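Cómo separar la ropa antes de lavarla (y conservar la dignidad)

Todos hemos tenido una camiseta rosa que nació blanca. Para no repetir, bastan dos cestos y algo de disciplina: lo negro en uno, los colores vivos en otro.

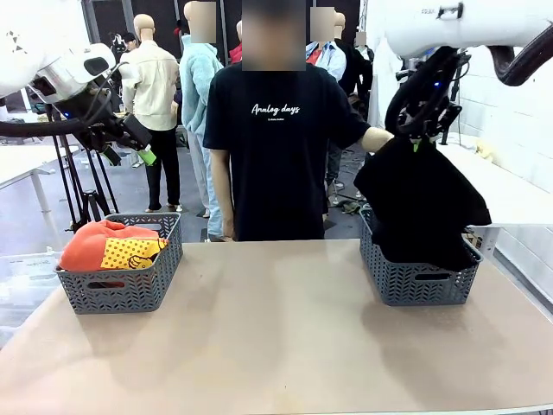 Redacción de Plorkulard
Editora de hogar

1. Vacía los bolsillos. El pañuelo de papel siempre gana.
2. Da la vuelta a lo oscuro y lávalo en frío.
3. No llenes el tambor hasta arriba; deja libre un palmo.
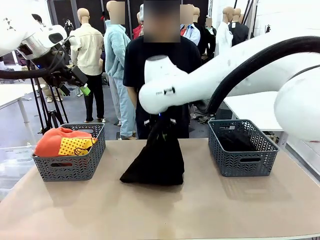 4. Lo naranja y lo rojo, aparte los 3 primeros lavados. Después ya se puede negociar.
5. Tiende enseguida. A las 9 de la noche también cuenta.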